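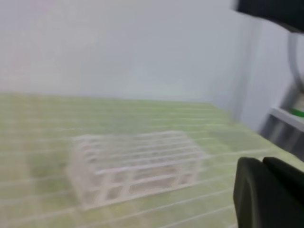
Gripper drops clear tubes on the way to the rack - what am I missing?

Filed under: Robots & Automation > Grippers > Faults
Last updated: May

Setareh Shahbazi

We have a Benura two-finger gripper on a small arm, loading clear tubes into a rack. It has run 1,585 cycles since the last service. Lately the fingers close, the controller reports a good grip, and the tube slips out before it gets to the rack. There's no alarm and the arm carries on as if it were still holding something. I've swapped the finger pads and it made no difference. Where should I look next?
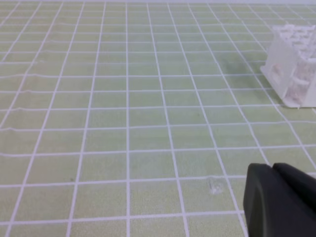
Takumi Higuchi

Start with the grip check. If it only looks at motor current, rubbery fingers pressing on each other can read the same as fingers on a tube. Set a minimum finger gap so that fully closed counts as a miss. Then clear the bench before you test again. A small clear piece lying on a gridded mat like yours, just left of the fingers, is easy to overlook, and if it's a chip off something you don't want it under a pad or a tube. Wipe the pads too. We had the same fault at Brereck and it took two changes, the gap limit and a slower lift.
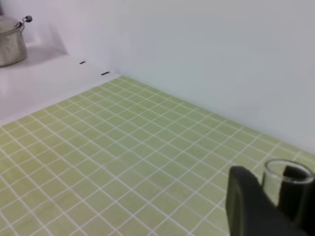 Should the arm stop by itself when it loses a part?
Set it to stop and hold position, with a manual reset, so someone can check for broken glass before it moves again.

Zhiqiang Xiong

Had this on ours. Fault 817 in the log, but only if you turn on verbose logging. Might be a different firmware though. I'd just raise the force a bit.

Rosaura Restrepo

Please don't raise the force first if the tubes are glass. I did that and cracked around 5 before I stopped. Takumi's gap limit is the better fix. Also pause the arm and lock it out before you reach in for a dropped tube - ours was still waiting on a timer when I put my hand in.

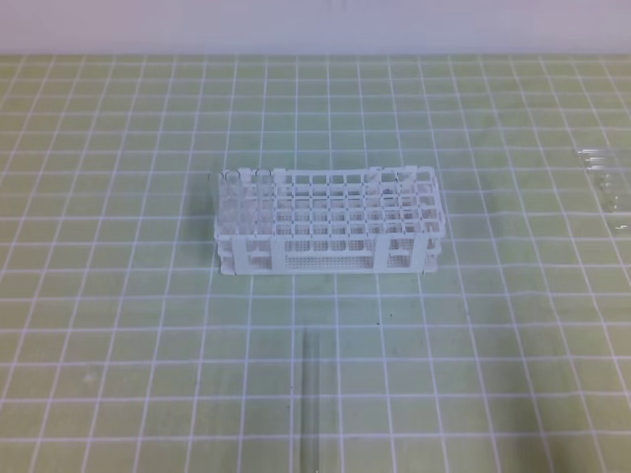
Rack with two tubes in at the left end, others lying on the mat.

Contact us | © Vurkenau Community Help | Back to top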